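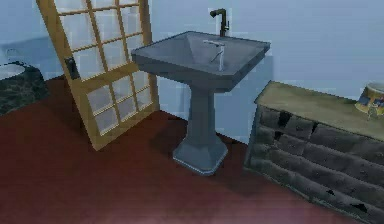
Help us design small bathrooms: homeowners and renters wanted in Worham

Do you live with a tiny bathroom? One where you have to shut the door before you can reach the towel, or where the toothbrushes live on the windowsill? Then we would love to meet you!

Drendirside is a small studio that plans bathrooms for older terraced houses and flats. This June we're running a set of workshops on washing, storage and getting ready in a tight space, and we're looking for 32 people to take part. You don't need to know anything about plumbing or design. You just need to use a small bathroom every day and have opinions about it (most people have plenty, we find).

What you'll do

You'll come to one workshop at our studio on Brakano Street, in a group of 4. We'll talk through your morning routine, look at room layouts on screen, and then move cardboard basins, baths and cupboards about on a full-size floor plan until you're happy with it. It gets quite lively! A session lasts nearly 2 hours, with a break for tea and cake in the middle.

After that there's a short phone call a week later, in case you've thought of something on the bus home.

Who we're looking for

Anyone over 18 living in Worham or the villages nearby. We're especially keen to hear from people who share a bathroom with children or lodgers, people who use a stick, frame or wheelchair, and anyone who has put up with the same awkward basin for years. The studio is on the ground floor, with a wide door and an accessible toilet.

What you'll get

£40 for the workshop and call together, paid by bank transfer, plus your bus fare. You'll also take home a drawing of the layout your group came up with.

Sessions run on weekday evenings, and there's a Saturday morning one for anybody who works late. Please say which suits you.

How to join in

Ring the studio or drop a note through the door, telling us who lives with you and what annoys you most about your bathroom. Ask for Svatopluk Rusnák, who runs the workshops and will happily answer any questions. If the line is busy, leave a message and he'll ring you back.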